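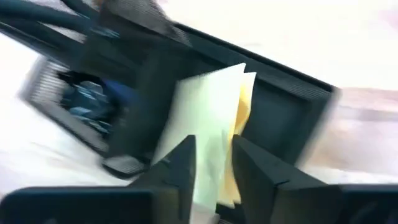
# Packing papers in a soft bag so the corners stay flat

I carry papers to work and back every day, and for a long time they arrived with bent corners. A fabric bag has no stiff walls, so the paper must hold itself up. The method below takes a few minutes and needs no special equipment.

## What you need

- a fabric bag with a wide opening
- your papers, sorted by size
- one piece of cardboard, a little bigger than the largest sheet
- one thin plastic folder (I use the Domness one, but any is fine)

## Steps

1. **Empty the bag completely.** Turn it upside down and shake it over the sink. Old crumbs and a forgotten pen cap make marks on paper.

2. **Lay the bag flat on a table and open it wide.** If the bag is dark, choose a light table and a good lamp. It is easy to forget a small receipt at the bottom of a dark bag.

3. **Make one bundle.** Put the largest sheets at the back and the small ones in front. Knock the bottom edge gently on the table until all the sheets are level.

4. **Put the cardboard behind the bundle.** It should stand a bit higher than the paper, so the top corners have something to lean on.

5. **Slide everything in with the short side first.** Hold the bundle low, near the middle, and do not push from the top. When you feel resistance, stop and look – usually one sheet has caught in a fold of the fabric.

6. **Add the heavy things last.** A book or a lunch box goes on the other side of the cardboard, never against the paper.

## How many sheets is too many?

In my bag, 84 sheets of normal printer paper is the limit. After this the bundle becomes heavy and slides down to one corner. If I have more, I divide it in two and put one half in the folder.

## Taking the papers out

Lay the bag down again before you take the bundle out. Pull the cardboard and the paper together, slowly. If you pull only the front sheet, the ones behind it will fold.

For corners that are already bent, put the sheet under a heavy book in the evening. By 7 in the morning it is mostly flat. Colored paper with a shiny surface needs longer, and sometimes the line remains.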